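Nillton library to close for floor repairs through the fall

13/08/2025

By Liam Fahy

The Nillton branch library will close at the end of the month so that the floor in its main reading room can be taken up and replaced, the Curkidby library service has confirmed.

The branch on Doherty Street is expected to stay shut for 4 months. Loans already out will be extended to cover the whole closure, and no late fees will be charged on anything borrowed from Nillton during that time.

Problems with the floor were first reported in July, when staff noticed boards lifting near the large-print shelves. An inspection found that moisture had been getting in under the east side of the building and that many of the joists had softened. That part of the reading room has been roped off ever since, and the large-print books were moved to the hallway beside the front desk.

The library service had hoped to repair one side of the room at a time and keep the other open to the public. A second inspection found damage further in, under the periodicals section, and the plan was dropped.

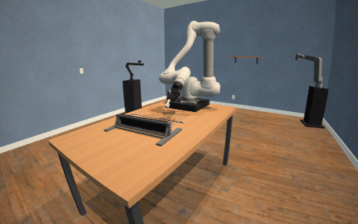
The work will be done by Malano, a building firm that replaced the roof at the Curkidby community hall. It will take out the old boards and joists, lay a moisture barrier, put in new vents along the east wall and then lay a new wood floor across the whole room. The old radiators will be taken off the walls for the work and put back afterward, although two of them leak and will be swapped for new ones.

Bookshelves will have to be emptied before the crew arrives. Part of the collection – 2,000 books, most of them children's titles and recent fiction – will go to a temporary library in the old post office on Canal Row. The rest will be boxed and kept in storage at the main library in Curkidby. Books in storage can still be requested, but readers should allow up to a week for them to reach the Canal Row counter.

The temporary library will be open on the same days as the branch is now, with slightly shorter evening hours. It will have a returns slot on the street side, a small children's corner and two computers. There will be no photocopier, and the local newspaper archive will not be available to visitors until the branch reopens. People who need the archive for family research are being asked to contact the main library, where some of the older volumes have been copied onto film.

Story hour will move to the Methodist church hall, two doors up from the post office. The homework club has been offered a classroom at the elementary school and will keep its usual time. The chess group and the evening book group have not yet found space. The book group may meet at members' homes until the new year.
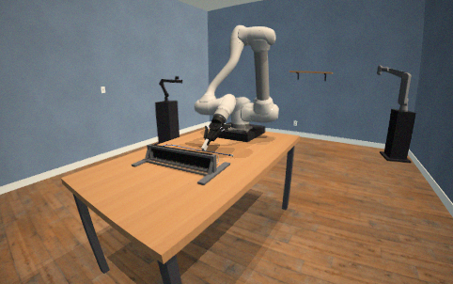
A white robot arm mounted on a wooden table, in a computer-rendered view.

Parking was raised several times at a public meeting held at the branch last week. The old post office has no lot of its own, and the spaces along Canal Row are limited to 60 minutes. The library service said it had asked the town to lift the limit on the side nearest the building and was waiting for an answer. The number 607 bus stops at the corner of Canal Row and Mill Street, and its route will not change.

Residents at the meeting also asked why the closure could not be put off until next summer, when the homework club does not meet. Managers replied that the joists would be unlikely to last another wet winter, and that insurance on the building depended on the work starting this year.

Money for the repair will come from the county's building fund, with the remainder taken from what had been set aside for new carpet and paint at the branch. The painting has been put back to next year. The carpet is no longer needed, as the new wood floor will be left bare apart from a rug in the children's section.

Some fittings will not return. The long wooden counter by the entrance, in place since the branch opened, is too wide for the new layout and will be offered to local groups. The card catalog cabinet will stay and will be cleaned while it is in storage. The stained glass panel over the inner door is to be boarded over for protection and will not be moved.
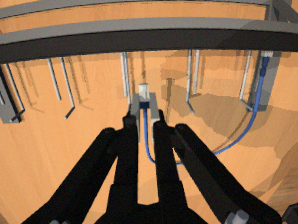 Mrs. Hanley told the meeting she was glad the floor was being done properly, but that Canal Row was a long walk for people who live up by the water tower. She asked whether the bookmobile could make a stop there while the branch was closed. The library service said it would look at the bookmobile schedule and post any changes at the front desk.

Anyone with items on hold at Nillton will get a notice by mail or email saying where to pick them up. Holds that come in during the last week before the closure will go straight to Canal Row. Readers who would sooner use the main library can have their holds sent there by asking at either counter.

The book drop outside the Doherty Street building will be locked on the last day of opening. Items should not be left on the steps. Donations of used books are also on hold until the branch reopens, as there will be nowhere to sort them.

The meeting room at the back of the branch, which has its own concrete floor, is not part of the repair. It will still be closed to the public – the only way in is through the reading room – and the crew will use it to store tools and lumber. Groups with paid bookings for the fall can have their money back or move the date to next year.

A sheet with the temporary opening hours is available at the front desk.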